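Review: blue painter's tape as a robot cell grid, after one long April

I bought the Dident low-tack painter's tape because Zuleica Dantas told me to, and because the Revilstead catalog wanted real money for a printed grid mat. We run one arm, a short conveyor and a bin at Ukstead, and when the cell gets moved or knocked, somebody has to put everything back where the program thinks it is. Tape seemed like a fine way to do that. It is mostly a fine way to do that.

Setup took me an evening. Cover the table in brown paper, snap some chalk lines, lay the tape over them, press hard, swear a little. The long lines went down straight. The short ones show exactly when I got hungry.

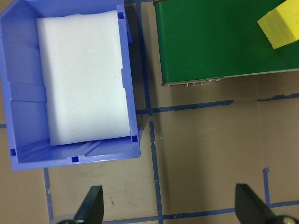
What I wanted was to be able to say "bin one square left" over my shoulder and have Dumisani Hendricks do it without a ruler. For that the tape gets full marks. Putting the bin back after cleaning used to take a caliper and a mood. Now it takes 2 minutes, plus a slow test run with a foam block in case one of us was feeling confident.

The blue is easy to see on brown and doesn't glare under the shop lights. A roll goes further than I expected, too - I had plenty left over for labeling lunch.

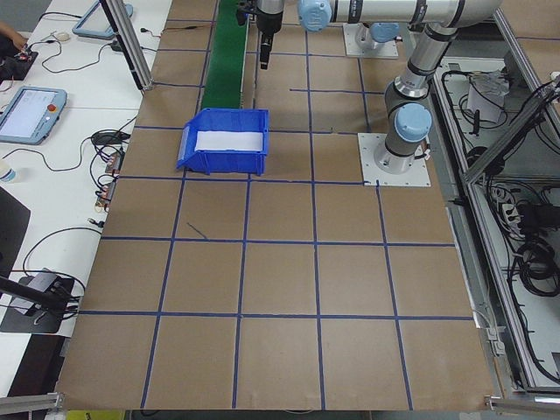 The grid with the bin parked below the conveyor. Cable management is a separate review.

Now the complaints. Low-tack means low-tack. The edges fray, and once an edge lifts it collects dust, and then it's a flag. The strips near the conveyor suffer most. I've gone over the worst ones with a Faulkner seam roller, which helps for up to 271 cycles by our counter and then doesn't.

Patching is quick, but don't lay new tape over old. You get a bump, and a light part will sit crooked on it. Peel the whole strip, wipe, start again. I learned this on square four, at 11 p.m. 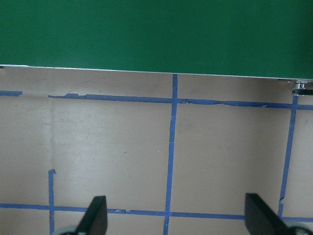
Ragged edges on the line nearest the green panel, and a lifted bit lower down.

Would I buy it again? I already have. If your cell never moves, get the printed mat and enjoy your evenings. If it moves as often as ours does, get two rolls and the seam roller. Four stars, one off for the flags.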